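The Case for the Big Empty Table

By Gunhild Østergaard

I want to talk you into clearing off your table. All of it! The mail, the fruit bowl, the candle that never gets lit, the charger that belongs to a phone you gave away two years ago. Every last thing, every night, before bed.

I grew up in Prudach in a house where the kitchen table was a kind of second attic. We ate at one corner of it. The rest belonged to seed catalogs, a sewing machine, my brother's model ships and a stack of newspapers my father meant to read. I loved that table and I still think of it fondly, but I did my homework on the stairs for 11 years and never once wondered why.

Then I moved to Motville and rented a room above a bakery, and the woman who owned the place had one rule for the shared kitchen: the table goes to bed bare. I thought she was a little severe. Within a month I was writing letters at that table. I learned to make dumplings on it. On a Saturday morning you would come down and find somebody cutting out a dress pattern and somebody else rolling dough, and by lunch it was all put away and six of us were eating soup.

That is what gets me excited about a clear surface. It invites you! A table with a puzzle half done on it is a puzzle table. A table with nothing on it could be anything by ten o'clock, and I find that thrilling in a way I have trouble explaining to my husband, who would like to know where his magazines went.

People tell me they don't have room, and I do understand. Our first apartment here was tiny. But the table was already taking up the floor, whatever was piled on top. A $3000 dining set buried under laundry gives you less to work with than a door on two sawhorses that you can use right now. (We had the door. It was wonderful. I cried when we gave it away.)

I've heard the other complaint too, that bare tables look cold, like a waiting room. Maybe they do in a magazine. In a lived-in house the table is bare for a few hours at most, and then somebody sits down with a bowl of cereal.
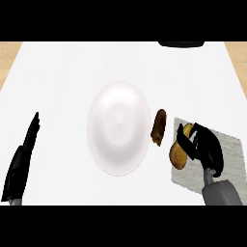 A white tabletop with a white bowl, some food and a grey cloth, ready for the day.

Color is a matter of taste, and my own leans pale. A white top shows crumbs, so you wipe it, and wiping it takes less time than reading this sentence. My sister swears by dark oak and has the happiest dinner parties I know, so please don't repaint anything on my account.

If you want to try it, start tonight and don't buy a single basket. Baskets are where the pile goes to hide. Carry each thing to the room where you'd use it – even if you end up setting it on the floor there – and go to bed. In the morning make your coffee and sit down. Put your elbows out as wide as they'll go. I did this all through November with a bad cold and a deadline, and those were still some of my favorite mornings of the year.

Comments (3)

ragnarsson_fan
We did the bare table thing when the kids were small and they drew on paper the whole length of it. Best winter we had.

Patty in Ritport
My cat thanks you for the extra 2000 square inches.

Lowell D.
Disagree about the fruit bowl. The fruit bowl stays.

More in Opinion
Why I Still Iron Pillowcases
Ritport Needs a Later Bus
In Praise of the Short Phone Call

Contact us | Letters to the editor | Back to top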